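About Us

Ralus is a small robotics workshop in Trandotside. We teach machines to do kitchen jobs, mostly lifting, carrying and pouring. Started with one bench and a borrowed key to the Brurnov building, now we have the whole ground floor, 2,964 square feet of it.

Open day

Every April we open up. Free, no sign up, kids welcome. Last one brought in 300 visitors, our best yet. Demos run 20 minutes each, then you get a go with the hand-held grippers yourself. Easier than it looks, mostly. Groups from Pietrzak School get the early slot, so come after lunch if you want room to move.

What you'll see: everyday stuff on a table. Pots, plates, toaster, spoons. We use real kitchen things becuase real kitchens are what we care about. Questions welcome at any point, just shout.

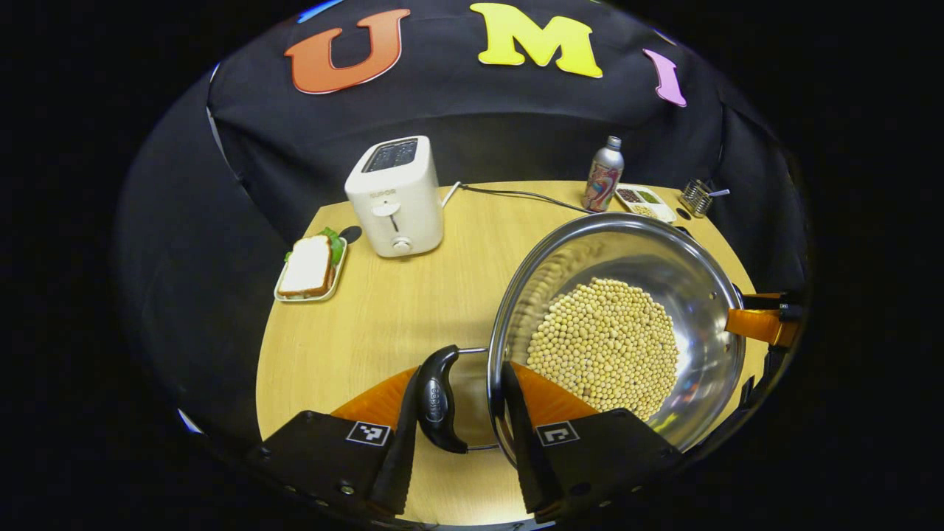
Ralus Workshop Team
Demos and Visits

Soybeans in a steel pot, orange finger pads on the job. Pots with side handles are a favorite of ours and there is usualy one out.

Parking behind the building. Ring the bell at Unit 624.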